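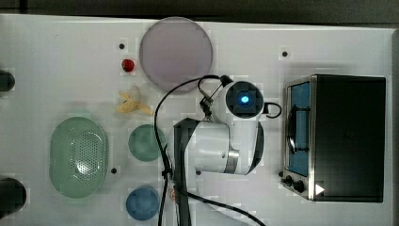
I have been putting off the whole business of breakfast for most of my adult life. I'm a cup-of-tea-and-out-the-door person and always have been, and for years I'd get to work with my stomach growling and then buy something sticky from the trolley. So when we moved to Hendano in February I made myself a promise that I'd start eating in the mornings like a grown-up, and as it's now August 2021 I thought I should write down how it's been going (mixed!).

The first few weeks were porridge. I do like porridge, but I cannot make it in small amounts. I'd tip in what looked like a modest handful of oats and end up with enough for a rowing team, and then there was the pan to soak. By the end I had a tub of cold porridge in the fridge that I kept moving from shelf to shelf and pretending I might fry. I did fry a bit once. Don't.

After that came the overnight jar phase, which everyone at work was mad about at the time. You put things in a jar, you go to bed, you wake up and there's your breakfast. Lovely idea, except I'd remember at the exact moment I'd got warm under the duvet, and I was never getting up again for the sake of some chia seeds. I still have almost 27 empty jam jars under the sink from when I was going to do a week's worth in one go, so if anyone local is making chutney please come and take them away.

What got me going properly was the bus. The Sovano bus used to come past at 38 minutes past the hour and they've changed it, so now I either leave stupidly early or have a decent gap before the next one. I went for the gap. That little stretch of morning is the best thing that's happened to me this year. I put the radio on, I open the back door, I stand about in my socks looking at the beans. And it turned into eating, because what else are you going to do?

Mostly it's toast. I know, I know, months of effort and I've arrived at toast! But it's good toast. The bakery on Gunawardena Road does a seeded loaf that comes out of the oven just as I'm walking home in the evening, and it's still nice two days later if you keep it in the paper and don't put it in the fridge (my mother puts bread in the fridge and we don't discuss it). I cut it thick and put on too much butter. Fruit on the side if there's any about, a banana usually, or strawberries when they're cheap at the market, though they never seem to last past the walk back.

On weekends I get a bit more ambitious. I've been trying to copy the potato cakes from Flalik, the café by the station, and I've had 3 goes at it so far. The first lot fell to bits, the next were fine but grey, and the last were really very good indeed, so naturally I hadn't written down what I'd done. I think there was more onion. There was definitely a spoonful of mustard, because I had to wash the spoon.

Has it changed my life? I'm less grumpy at eleven o'clock, and I've stopped buying the sticky things, apart from when it's the ones with the pink icing. I do still forget now and then and go running out with a slice in my hand and crumbs down my coat.

Next up I want to have a go at making marmalade, once the right oranges are in. I do have the jars for it. If you've got a recipe that doesn't need a special thermometer, leave it in the comments and I'll let you know how I get on.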